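Rastero Worktable, White Top
Owner's Guide
Section 3: Placing and Using Small Electronic Equipment on the Table
Revised August 6, 2020

By now your table should be standing on its own legs, leveled and wiped down as described in Section 2, and you are probably looking at that big clean surface and wondering what to put on it first. Most of our customers start with something that plugs in. It might be a radio, a clock, a postal scale, a label maker, a little power supply for the hobby bench, or any of the many dark boxes with a lit window on top that people seem to collect over the years. This section will help you get one of these settled in so that you can read it, reach its buttons and still have plenty of room left for your work.

We are going to take it slowly. If you have set up plenty of desks in your life, feel free to skip ahead to the notes on cleaning, which are worth a look even for old hands (white tops do have their own little ways).

Before you start

You will need:

A soft, dry cloth
A second cloth, very slightly damp
Four stick-on felt or rubber feet, if your equipment has none or has lost some
A tape measure
A pencil and a few small pieces of painter's tape
The power cord or adapter that came with your equipment

The long version of the table is 2000 mm from end to end (79 inches), and the steps below are written with that one in mind. On the shorter version everything works the same way, you will just want to be a bit choosier about what stays out.

CAUTION: The table top is rated for 194 pounds, spread evenly. A small piece of equipment will never trouble it, but please don't count this rating as permission to stand on the table while you run a cord up the wall. Use a step stool.

CAUTION: Unplug the equipment before you move it, turn it over or clean it. If its own instructions say something different from ours about power, ventilation or cleaning, follow its own instructions.

3.1 Choosing the spot

1. Sit or stand where you will normally work. If you work on a stool, use the stool. The view from a standing position is quite different and it is easy to be fooled.

2. Stretch both arms out over the table, relaxed, as if you were about to smooth a tablecloth. The area your hands cover comfortably is your working area. Mark its left and right limits with small pieces of painter's tape.

3. Decide which side the equipment will live on. Right-handed people often like it on the left, where the writing or cutting hand won't bump into it, and left-handed people the other way around. If you will be pressing its buttons all day long, put it on the side of the hand you'd rather press with and forget the rule.

4. Measure the depth of the equipment from front to back, including any plug that sticks out behind it. Add a few inches for the bend in the cord.

5. Check the ceiling light. Lay a small hand mirror flat where the display is going to be and look at it from your seat. If the lamp is staring back at you from the mirror, it will do the same from a glossy panel, and you'll want to slide over until it's gone.

NOTE: A window beside the table is lovely in February and can be quite a nuisance in summer, when the sun reaches farther into the evening. If you can, try out two spots on a bright day before you tape down any cords.

3.2 Preparing the equipment

1. With the power off, turn the equipment over and lay it on a folded towel.

2. Wipe the underside with the dry cloth. Older pieces often carry grit in the corners around their feet, and grit is what scratches a white top - far more than weight does.

3. Press each foot with your thumb. A foot that feels gummy or leaves a dark smudge on your skin should be peeled off and replaced. Dark rubber can leave a stain on a white surface over time, and we have no good way to get it out again.

4. If you are adding new feet, place one near each corner, well in from the edge and clear of any air slots, labels or battery doors.

5. Wait an hour before standing the equipment on its new feet so the adhesive can take hold.

3.3 Setting it down and turning it

1. Wipe the spot on the table with the damp cloth, then with the dry one.

2. Lift the equipment straight down onto the spot with both hands. Please don't slide it into place, even on felt, until you are sure the surface is clean.

3. Now turn it. A box set perfectly square to the table edge looks very tidy, but if it stands off to one side you will be reading it at a slant. Swing the near end around a little at a time until the front face points toward the place where you sit. For a unit on the left, that means its front looks toward the lower right corner of the table as you see it from your chair.

4. Sit down and turn the power on. Read the display without leaning. If you have to tip your head, turn the box a bit more.

5. Press each button or turn each knob once with the power on and see whether the box shifts. Light equipment sometimes creeps backward when pressed, and rubber feet will hold it better than felt.

6. When you are happy with it, put a tiny pencil tick on the table at the two front corners. After the next cleaning day you will be able to put it back just where it was. The ticks come off with a white eraser.
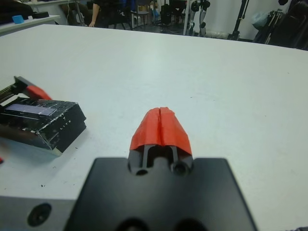
Figure 3-1. Black unit with a lit display window, angled on the left side of a white tabletop.

NOTE: Dark equipment on a white top shows every mark, on both of them. Light scratches and scuffs in a glossy case are cosmetic, and we don't recommend polishing them out with toothpaste, car wax or anything else from the cupboard. Polish that runs down onto the table leaves a greasy ring.

NOTE: If lettering on the front has grown faint, clean around it and go over it only with a dry cloth. Printed letters can lift with alcohol wipes.

3.4 Running the cord

1. Bring the cord straight back from the equipment to the rear edge of the table. If it crosses the middle of your working area at any point, try the other outlet first and an extension cord second.

2. Fit one of the clips from hardware bag C under the rear edge and snap the cord into it. Leave enough slack between the clip and the equipment that you can turn the box fully around to reach the back.

3. Coil any leftover cord loosely and hang it from the second clip. Adapters should hang free or rest on the floor shelf, with nothing piled on top of them.

4. Give the cord a gentle tug from below. The equipment should stay where it is.

CAUTION: Never run a cord through the gap between the table top and the leg frame. The gap closes slightly when the table is loaded and can pinch the cord.

3.5 Cleaning around equipment that stays put

Once a week, or whenever the mood takes you, switch off the equipment, unplug it and lift it onto a towel. Wipe the whole top, let it dry, and set the box back on its pencil ticks. Dust gathers in a soft gray outline around anything that never moves, and on white it is surprisingly stubborn after a season or two.

For the recessed panel around a display, a soft dry paintbrush works better than a cloth. Brush toward you and away from any openings. Leave spray cleaners in the cabinet, or spray them on the cloth at the far end of the room if you really must.

Cường Âu, who looks after our repair desk, asks us to add that pens are harder on this table than any piece of electronics. Keep a blotter handy, and wipe up ink while it is fresh.

3.6 If something isn't right

The display is hard to read in the daytime.
Turn the unit away from the window a little at a time. If it has a brightness setting, turn it up during the day and back down at night, when a white table throws a good deal of light back at you.

The equipment rocks.
Move it to another part of the table. If it still rocks, one of its feet is worn. If it sits steady in the new place, go back to Section 2 and check that the top is screwed down evenly.

There is a yellow or gray mark where a foot stood.
Try warm water with a drop of dish soap, then a white eraser. Stop there. Abrasive pads will dull the finish, and the dull patch will bother you more than the mark did.

The table hums when the equipment is on.
A hanging adapter is probably touching the leg frame. Move its clip over by a hand's width.

For anything else, write to the Rastero help desk, attention Andri Zürcher, and include the number from the sticker under the left end of the table. Replacement clips and felt feet are sold in the same bag as hardware bag C.

Continue to Section 4, Adding the Floor Shelf.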